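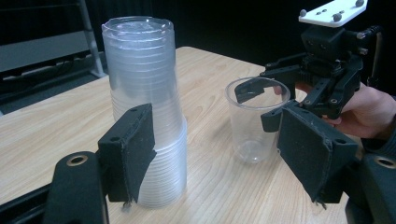 Ashwin Warrier asked at the last review whether the drinking water stations at Pearce could stay open through the winter, and whether the grant would cover it. The answer to both is yes, with the changes listed below.

**Kellider Water Access Grant, progress report**
January 13, 2024

## Work done

The Pearce and Drikgate stations are both running. We gave out 719 refill cards in this period, 446 of them at Pearce. Drikgate has been slower. The bus stop next to it moved in the fall and foot traffic dropped.

Pipe insulation was finished at both sites. One valve at Drikgate had to be replaced twice under warranty, at no cost to the grant. 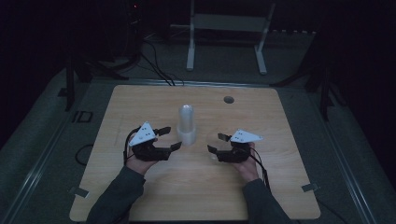
*Translucent cylinder on a white base, on a light wooden tabletop.*

## Spending

We are under budget on supplies and over on plumbing labor. We ask to move the unspent supply money to labor. The total does not change.

## Open items

- Lab results for the Drikgate tap are still with Zorkance. The first set came back without the lead reading, so we asked for a rerun.
- The lease at Pearce needs a new signature before the end of February.
- Opening hours at Drikgate will be cut to 4 days a week until the bus stop question is settled with the city.

The next report will include the full lab results and a revised labor figure.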